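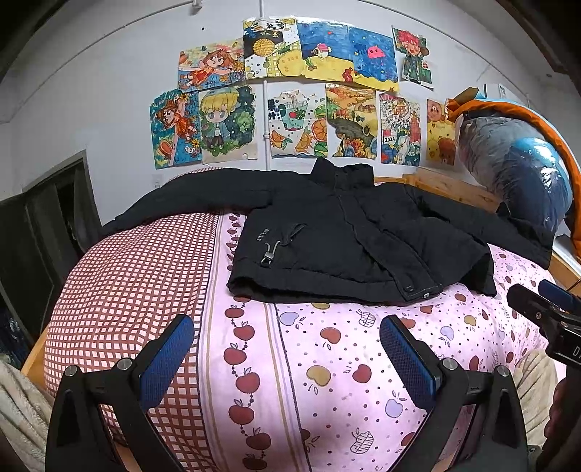
Chapter 6
Hand-Held Grippers as a Purchased Kit

In the last chapter we looked at teaching a robot arm by moving the arm itself. You saw how good that feels when it works, and how tired your shoulders get. Now we come to a tool that I think is one of the most enjoyable in the whole field: the gripper you hold in your own hands, with no arm attached. A person picks it up, does an ordinary job with it, and the camera and sensors on the tool record what the fingers did. The recording is later used to train a robot that carries the same kind of fingers.

You can build such a tool, and many labs do. But more and more students will meet it first as a kit in a box, bought from a supplier and shared among several courses. So this chapter treats it as a product. We'll learn how to read the offer, how to check what arrives, and how to decide if it suits the work you have in mind. Our running case is the Stala kit, sold by Lultex, which Uriel Tovar and I used with our students at Arriaga for most of a winter. We also refer now and then to Silo, the storage and labeling service that Lultex offers beside it. I liked the kit a great deal and I'll tell you where it annoyed me.

What you should be able to do after this chapter

Name the main parts of a two-handed kit and say what each one records.
Set up and calibrate a pair of grippers from the supplier's guide.
Plan a recording session in a real home, with real clutter.
Judge a finished session and decide which takes to keep.
Compare a kit with a home-built tool on cost, repair and data format.

6.1 Why start with clothes?

Most product demos use blocks and cups. Blocks are fine for the first hour! They keep their shape, they sit where you put them, and a child can tell you if the job was done. But a kit that handles blocks well has told you very little about itself, and I'd like you to begin with something floppy.

A padded jacket on a bed is my favorite first test. Think about what it asks of the fingers. The shell is smooth and wants to slide out of the pads. The filling squashes, so the fingers close farther than you expect before they have a firm hold. A sleeve can fold in many ways, and no two takes start from quite the same heap. There are small hard parts too, such as a snap or a cord lock, and a pad that lands on one of those will hold very differently from a pad that lands on cloth. Then there is the bed, which gives under pressure, with a quilt that is just as easy to pinch as the jacket is. Beginners grab both layers all the time. (So do I, usually when someone is watching.)

Folding also needs both hands. One gripper holds a hem or a cuff still while the other carries the far side over. If the two recordings don't share a clock, that teamwork is lost, and so our first check on any kit is its timing.

Patterned bedding is welcome. A plain sheet makes life easy for the camera, and a robot trained only on plain sheets may have a hard time in an actual bedroom. Leave the drawings on the wall and the bags in the corner. Baltazar Ibarra, who taught the first version of this course, used to tell students to tidy the walking path and leave the rest of the room alone, and that is still our rule.

6.2 What we asked of the kit

Before opening the box, Uriel and I wrote down our wishes. We wanted 100 usable takes of one folding task, recorded by 2 students with no earlier practice. We wanted pads that could be changed without sending the tool away. We wanted files we could open without the supplier's own program.

The kit met the first wish with time to spare, and the students were proud of it. Pad changes were quick once we had found a screwdriver that fit. The files were a longer story. They open freely, but the first release of the guide left out the order of the finger readings, and we spent almost 2 afternoons working it out. Section 6.5 gives the order in full.

Before you read on, take a jacket of your own, lay it on a bed, and fold it using only a thumb and one finger of each hand. Do it slowly, and write down every point where you let go and took hold again. Keep the list, as you will need it for the exercise at the end of Section 6.3.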